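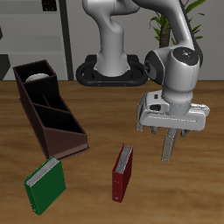 Comparing Grippers in Simulation
Handout 2, read before Monday's lab

Most of you will have read the Semer report by now, and several of you have quoted its headline in your proposals: two grippers, one arm, the same desk-tidying tasks, and the Curgate fingers come out well ahead of the Nartey ones. I want you to read it again with a pencil in your hand. I don't think the result is wrong. I think the report doesn't give us enough to say either way, and the same will be true of your own project if you set it up like theirs.

1. What was compared

The report says "grippers." What changed between the two conditions was the finger shape, the pad friction, the closing speed and the starting pose of the hand. Four things changed and one of them got the credit. If you swap fingers, swap fingers. Leave the controller alone, leave the start pose alone, and write down the friction value you used for each pad and where it came from. "Default" is not a source. Default of what, in which version?

2. What a simulated grasp is worth

Our lab scene is an arm on a wooden tabletop with a parallel gripper, a red binder, a green binder and a divided organizer. It is a decent scene for finding out if your planner drives the wrist into a partition. It's a poor one for finding out if a pad will hold a binder by its spine.

Contact is where simulators are weakest. A rigid binder in simulation has no cover that bows when you squeeze it and no pages that slide against each other. It weighs what the file says it weighs. Gosselin's group ran into this with the Pladanau fingers: near-perfect lifts in simulation, then a real binder that sagged open and twisted out of the pads. (Audrey-Anne Gosselin is giving the guest lecture in April. Ask her about it; the slides leave out the worst parts.)

So for every claim in your write-up, mark it G or C. G means geometry: reach, clearance, collision, approach angle. C means contact: slip, grip force, anything about the object shifting in the hand. I will read your G claims with ordinary suspicion. I will not accept a C claim from simulation alone, however many trials stand behind it.

3. Trials, and what they are trials of

Semer reports 300 grasps per gripper. That sounds like plenty until you reach the appendix and find 30 object layouts, each run ten times with the same settings. A simulator given the same inputs will often give the same output, or close to it. Ten copies of one layout are not ten pieces of evidence.

For your project:

Use 30 different layouts at minimum. Move the objects, turn them, and let some of them end up awkwardly close to the organizer.
Run both grippers on the same layouts, so you can compare them pair by pair.
Use seed 2906 for the layout generator. Everyone gets the same desks and we can argue about the results.
Report every failure. A plan that never got as far as closing the fingers is a failure too – Semer dropped those, and I would like to know how many there were.

4. Define success before you start

"Grasped" can mean the fingers touched both sides, or the object left the table, or the object ended up where it was supposed to go. These give very different numbers. Semer uses the second in the text and, as far as I can tell, the first in the table. Choose one, write it at the top of your script, and don't change it after you have seen results. If you must change it, rerun everything and say so.

5. On the videos

You may include a clip. I won't grade it. A smooth lift in a clean rendering is persuasive in a way that has little to do with the quality of the comparison, and I include myself among the people who get taken in.

Bring to lab

One page: your success definition, the list of what you hold fixed, and one result that would make you change your mind about which gripper is better. If you can't think of one, come and see me before you run anything.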